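**Hidstead cell, cloth-folding data -- minutes, 12/21/24**

Present: Merle Ormsby (chair), Dirceu Figueiredo, Gleice Araújo, Odair Brandão (notes)
Apologies: Sebastião Moura

1. Previous actions

Guver export script fixed. Timestamps now match across the head and wrist streams. Kyei license renewal still open -- carried over.

2. Episode count

Target for the grid cloth task remains 2000 accepted episodes. D. Figueiredo reported that 35 were rejected at the last review, mostly for late start markers. Rejected episodes are kept in a separate folder and are not deleted.

3. Approach phase

G. Araújo wants the recording to start before the hand reaches the cloth. Several operators start at contact, and the policy then has no examples of the approach. Agreed. Start pose to be added to the operator sheet. 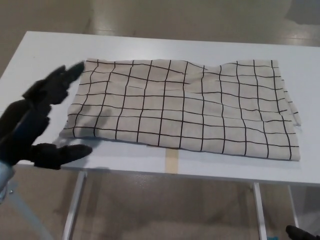
Does a cloth with wrinkles have to be flattened before the episode starts?

Small wrinkles stay in. The operator resets only if a corner is tucked under the cloth.

4. Labels

"Fold" and "smooth" are being used for the same motion by different annotators. M. Ormsby proposed that "smooth" apply only where no layer is moved over another. Accepted. O. Brandão will relabel the August batch, 8 sessions, before the next training run on Zurko.

Palm occlusion was also raised. From the head camera the hand hides part of the grid during folding. No change to camera position for now; the annotators will mark those segments as occluded.

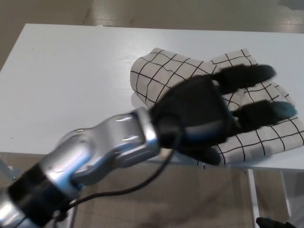
Item 4: right-pointing fingers over the folded grid cloth, head view.

5. Actions

- Operator sheet, start pose -- Araújo
- Relabel August batch -- Brandão
- Kyei license -- Moura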